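The ridge above Fitzsimmons before breakfast

2018-03-22

I had wanted to walk the ridge above Fitzsimmons for three years and kept finding reasons to do something else. Last month I finally booked a room in town, drove up on a Friday after work and set the alarm for 4:15.

The trail starts behind the old feed store. There is a gravel lot with space for maybe a dozen cars, and at that hour mine was the second one in it. The other belonged to Valter Solheim, who I had been emailing with since the fall. He has photographed the sunrise from up there more times than he can remember and had offered to show me the way in the dark. He is in his seventies and walks faster than I do.

The first mile is an old logging road and you could do it half asleep, as I more or less did. After the second gate the road ends and the path goes up through spruce. It is steep but the footing is good. We had headlamps, though Valter turned his off for most of it. The sign at the top of the trees gives the climb as 1,226 feet from the lot. My legs would have guessed more.

We talked a little on the way up, mostly about cameras. He still carries a film body along with the digital one and shoots one roll per trip, no more. I asked if that was for the look of it. He said it was to make himself stop.

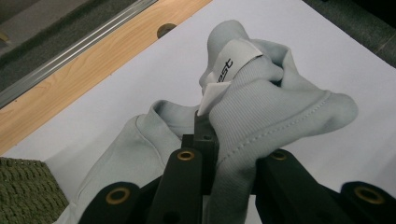
Above the trees the wind picked up. There is a low stone wall along the ridge, left over from when sheep were grazed there in the summer, and if you sit on the east side of it you are mostly out of the weather. We got there with half an hour to spare. I put on everything I had in my pack, including a second hat, and drank coffee out of the lid of my thermos.

What people come for is the fog. The valley on the far side holds Plerkomlow Lake, and on a still, cold morning the fog sits on the lake and spills through a notch at the south end. From the wall you look straight down on it. Valter had warned me that it only happens on some days and that he has gone home with nothing plenty of times.

It happened, sort of. For the first 20 minutes there was a gray sheet over the whole valley and not much to look at. Then the sky went orange behind the far hills and the top of the fog started to move. It poured through the notch very slowly, slower than I had imagined from photos, and the tips of the trees on the near shore came through one by one. The color lasted eight minutes by my watch. After that it was an ordinary bright morning with fog in it.

I took far too many pictures. My fingers were cold and I had the shutter speed wrong for the first batch, so those are soft. I have two I would be willing to print. One is the notch with the sun just touching it. The other is Valter's back, with his tripod leaning against the wall, and I think I like that one better.

On the way down we met a couple coming up with a dog. They asked if they had missed it. Valter told them the light would be good until nine, and I suppose that was true if you are not picky.

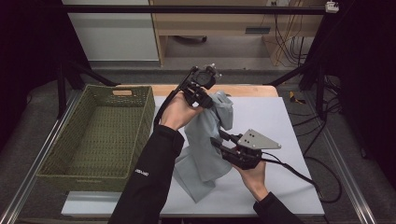

Breakfast was at the Trellulel, a diner on the main street with a counter and six or seven booths. I had eggs, hash browns and a bowl of oatmeal, and I could have eaten it all again. Mei Sorensen runs the place and has a few of Valter's prints up by the register. They are for sale, but the prices are written on the back, so you have to ask.

A few practical notes, as I had trouble finding any of this before I went:

The lot is free and is not plowed. I got in fine with all-season tires, but there was only an inch or so on the ground.

The second gate sticks. Lift it before you pull.

There is no phone signal from the gate to the ridge. You get some back at the wall.

Bring a sit pad. The stones are very cold.

The trail closes for a couple of weeks in June for maintenance. The dates are posted at the feed store and, as far as I can tell, nowhere else.

I drove home that afternoon with the heat all the way up and slept until dinner. I would like to go back in the fall, when the larches on the north side have turned. Valter says the fog is more dependable then, and the parking is worse.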